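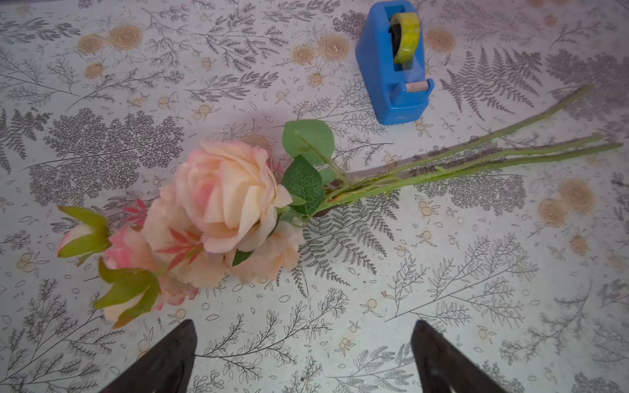

Figure 1. Peach and pink spray laid out flat, stems to the right.

Floral Basics, Unit 4: Working with Artificial Stems
Starness Adult Learning, Flilura Room
28th April

What this unit covers
Last unit dealt with color. In this one we look at how a spray is put together, how to read the parts of it, and how to bind the stems so the shape holds. You will make one spray in class and take it home.

Parts of a spray
Focal flower. The largest and most open head. In Figure 1 it is the layered rose in pale peach and cream, with blush pink on the outer petals. Choose this one first and build around it.

Secondary flowers. These sit close to the focal flower and may be partly covered by it. The two other peach blooms in the figure do this job. One is tucked behind the rose and the other, with frilly petals, spreads toward the stems. Their petals are different in form, so they do not read as copies of the rose even though the color is close.

Buds and small heads. These go toward the outer end. The figure has a pink bud, a pale peach bud and a ruffled pink flower with darker streaks. Buds taper the outline. A spray that stops at a full bloom looks chopped.

Fillers. Narrow sprigs such as the reddish-pink ones go in the gaps between heads. Two is usually plenty for a spray of this size.

Foliage. A plain, smooth leaf like the rounded green one next to the rose gives the eye a rest from all the ruffles. Small dark leaves can be slipped under a bloom to cover a join.

Preparing the heads
Fabric petals get flattened in storage. Open them from the center outward with your thumb and finger. Creases that will not come out by hand can be steamed for a few seconds at arm's length from the kettle. Let the petals cool before you touch them. Do not iron them.

Bend sepals on the buds outward a little. Check each head is pushed firmly onto its stem.

Laying out
Work flat on the table. Set the focal flower down, then the secondary flowers, then work out to the buds. Keep the stems together on the opposite side from the buds and let them run long. Trim at the end only. Many plastic stems have wire inside, so use the cutters and leave the scissors for ribbon.

Stand up and look at the layout from above before you bind anything.

Binding
Hold the stems just below the lowest bloom. Wrap floral tape around them 2 times at the same spot, then spiral down, stretching the tape as you go so that it sticks to itself. Ordinary clear tape is fine for holding a layout together for a short time, but it slips on plastic and should come off before the final wrap.

For next time
Read the Mekonnen handout on wall swags, and bring your finished spray and a length of ribbon.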